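Kundmont Student Robotics Club
Member Handbook
Section 4: Setting Up a Table Session with the Hand-Held Grippers

4.1 Scope

This section applies to all members taking part in the Ayaaba project, including those who joined after the August induction. It covers preparation of the table, checking of the grippers, starting a session and putting the equipment away. Charging is covered in Section 3 and the naming of recordings in Section 6. Members who have not completed the induction may watch a session but may not operate the equipment.

4.2 Before you begin

1. Sign the equipment register. Enter the time of day and the numbers of the two grippers taken from the shelf.
2. Confirm that the table you have been given is free for the whole of your slot. Sessions which overrun must be agreed with the next pair of members.
3. Remove bags, coats and drinks from the table and from the floor on the side where you will stand.
4. Collect the task card. The card states which objects are to be used and how they are to be placed at the start.
5. Switch on the ceiling lights over the working area. They must stay on until the session has been closed, even on a bright afternoon.

Note: Food and drink are permitted only in the corridor.

4.3 Placing the objects

1. Wipe the table top with a dry cloth.
2. Place the objects listed on the task card within reach of both hands. No object should stand closer than 130 millimetres to the edge of the table.
3. Where the card calls for two flat objects, place one so that it overlaps the other, unless the card states otherwise.
4. Place any upright object last.
5. Compare the finished arrangement with the drawing on the card and correct it where necessary.

Caution: Plant pots and other upright objects are easily knocked over by the body of a gripper. Bring the gripper in from above or from the front, never with a sideways sweep.

4.4 Checking the grippers

The checks in this part are to be carried out by the member who will hold the grippers. They should be repeated whenever a gripper changes hands.

1. Hold the gripper by its handle only. Do not lift it by the cube or by any part of the front.
2. Press the cube lightly from each side. It should not move.
3. Inspect the printed faces of the cube for scratches, dust and lifted corners.
4. Clean the lens with the cloth supplied. Paper towels must not be used.
5. Open and close the gripper fully, twice, and listen for any grinding.
6. If a fault is found, attach a red tag, return the gripper to the shelf and enter the fault in the register.
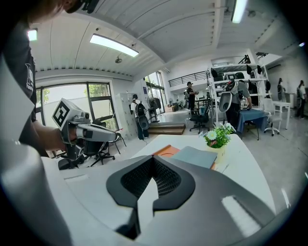
Members frequently ask why so much weight is given to the cube when the gripper itself appears to be in good order. The position of the tool is worked out from the printed pattern, and a pattern that is covered or dirty leaves gaps in the recording. A suitable grip leaves the white cube standing clear on top of the barrel, with its black-and-white square unobstructed, while the hand stays below. Sleeves should be short or rolled back to the forearm. Members with long hair are asked to tie it back before picking up a gripper.

Caution: Do not stick labels, tape or club stickers on any face of a cube. Replacement faces are printed on Plasix sheet and must be requested in writing.

4.5 Standing position and starting a session

1. Stand at the near edge of the table with your feet slightly apart. Do not lean your weight on the table.
2. Take one gripper in each hand. Check the left and right numbers against the register.
3. Extend both forearms over the table until the tips are close to the objects without touching them. This is the starting position.
4. Ask your partner to open a new session in Flirnulel, the club's recording program, and to read the task number aloud.
5. Remain still until your partner says "ready".
6. Carry out the task at an even pace. Each attempt should last no longer than 67 seconds.
7. Return to the starting position and remain still until your partner says "stop".

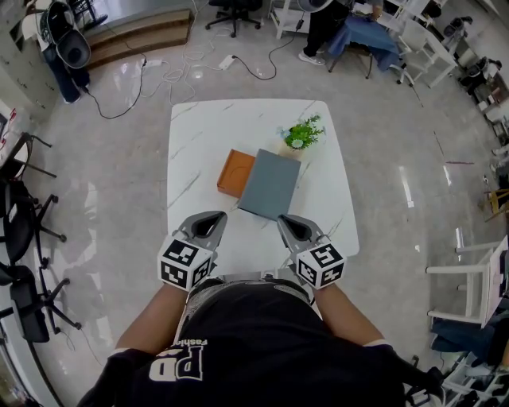
A correct starting position is the same for every task on the card. Both arms should reach forward by a similar amount, and the grippers should point inwards so that the two tips are directed at the middle of the table, just short of the boxes and the plant. Members who start with one arm drawn back will usually have to repeat the attempt. Taller members may find it more comfortable to take half a step away from the edge. The partner should check the position before each attempt and may ask for it to be corrected as often as is needed.

Note: A full session consists of 21 attempts. Partners should change places at a convenient point, and either member may ask for a rest at any time.

4.6 Floor and cables

1. Before the first attempt, walk the route between the table and the power strips and move any cable which crosses the place where you will stand.
2. Power strips must remain visible. They may not be covered with cloths, bags or clothing.
3. Chairs not in use are to be pushed back to the desks.
4. Do not step backwards while holding the grippers.

Caution: The floor is smooth. Wear closed shoes with a firm sole.

4.7 Interrupted attempts

An attempt is to be marked as interrupted if an object falls from the table, if a gripper is dropped, or if another person reaches across the working area. The partner should stop the recording, mark the attempt in Flirnulel and restore the objects to their starting arrangement. Interrupted attempts must not be deleted. A gripper which has been dropped is to be checked again in accordance with 4.4 before it is used.

4.8 Closing a session

1. Close the session in Flirnulel and wait for the confirmation message.
2. Wipe the handles and return both grippers to the shelf with the cubes facing upwards.
3. Return the objects and the task card to their box.
4. Enter the finishing time, the number of completed attempts and any faults in the register.
5. Switch off the lights over the working area if no other pair is using them.

Continue to Section 5: Care of Headsets and Harnesses.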